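Krajewska Quartet Brings Its Kitchen-Table Record Home to Clernlow

1 July 2025

I've been waiting to write this one up since May, when a friend slipped me a rough mix of the new Aniela Krajewska album and I played it four times in a row on the drive back from my sister's. Well, it's done, it has a name and a sleeve, and the quartet is going to play the whole thing front to back at Skalovov, the little basement club under the old shoe store in Clernlow. Two sets, one night, and then they're off on the road until the leaves turn.

The record is called Gillix, after the street where Krajewska grew up (two blocks long, one streetlight, she says you could hear every piano lesson on it). It runs nine tunes, all hers except for a waltz by her old teacher, Jolanta Michalski, who is also going to sit in for part of the second set. If you know Michalski's playing you already know why I'm excited. She has this left hand that sort of leans back in its chair while the right hand goes out for a walk. She stopped playing clubs a good while ago to teach, and I only ever caught her twice, once with a bad cold (mine, though the room seemed to be sharing it).

Krajewska plays tenor, mostly. There's soprano on two of the tracks and a bit of bass clarinet on the closer, which I'd love to hear more of next time around. I called her last week to ask about the session and we ended up talking for over an hour, a lot of it about reeds.

"We did it in two afternoons," she told me. "I wanted everybody in the same room with no headphones. The drummer hated it for the first hour and then he stopped complaining, so I guess he liked it."

You can hear that room all over the thing. The cymbals get into everything, and on the third tune somebody's chair creaks right in the middle of the bass solo. They left it in. Good for them!

The label is Kubiak, a tiny outfit that has been putting out local jazz on vinyl for longer than makes any financial sense. They've pressed 1,584 copies, and 1,227 of those were spoken for before the sleeves came back from the printer, which for a saxophone record with no singer on it is kind of amazing. The rest will be split between the label's mail-order list and a box on the merch table at the show. There's a download too, if you don't have a turntable or the shelf space.

Skalovov opens its bar at seven, and music starts at eight. The menu is the same as ever, short and on the sweet side, and the kitchen does soup and sandwiches until the break.
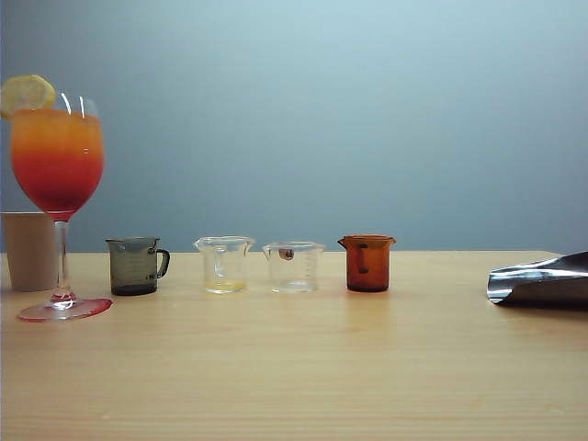
A tall one with a slice of lemon.

Tickets are 18 dollars at the door or in advance, and students get in for half. I'd go with advance. The club is small, the good tables are along the left wall, and the ones by the stairs get a draft plus everybody's coats in your face. If you end up standing, stand by the piano side. The sound is better there than almost anywhere you can sit, and you get to watch Krajewska count things off with her elbow.

A word about the piano, as people have been asking me. Yes, it's fixed. The club raised 3,694 dollars over the spring with a run of Sunday-best suppers and a raffle, and the upper octaves have new hammers and don't sound like a typewriter anymore. I went down for a solo set in May right after the work was finished and the difference is huge. The low end still has that woolly thing it does, and I hope they never touch it. Michalski came by to try it out before she agreed to sit in, played for twenty minutes with her coat on, and told the technician the action was a hair light. He has been back to adjust it.

As for what you'll hear: the first set is the first five tunes in album order, so that's the two fast ones, the long ballad, the one in seven that I still can't tap my foot to, and then the title track. The title track is the one I keep going back to. It starts with just bass and tenor playing the same line a little out of step with each other, like two people on a sidewalk trying to let each other by, and it takes its sweet time before the drums come in. When they do it's only brushes. I played it for my neighbor, who mainly likes country, and he asked me to put it on again.

The second set has the rest of the record and then, I'm told, a few older things with Michalski at the piano. Krajewska wouldn't give me the list. I asked whether they'd do the slow blues they used to close with back when she was still Michalski's student, and she laughed and changed the subject to the parking, so I'm going to be annoying and call that a maybe.

About the parking: the lot behind the shoe store is closed for paving, so use the one by the library and cut through the alley. It's a five-minute walk, less if you're late.

After Clernlow the quartet heads out for a string of small rooms and a couple of outdoor festivals, with a different pianist on some of the dates. Michalski isn't traveling with them. She has students all summer and told Krajewska she has slept in enough motels for one lifetime, so if you want to hear the two of them on the same stage, it's this show.

I'll be at one of the tables along the left wall, if I get there early enough. Come say hi at the break, and bring cash for the record box, because the card reader down there has a mind of its own.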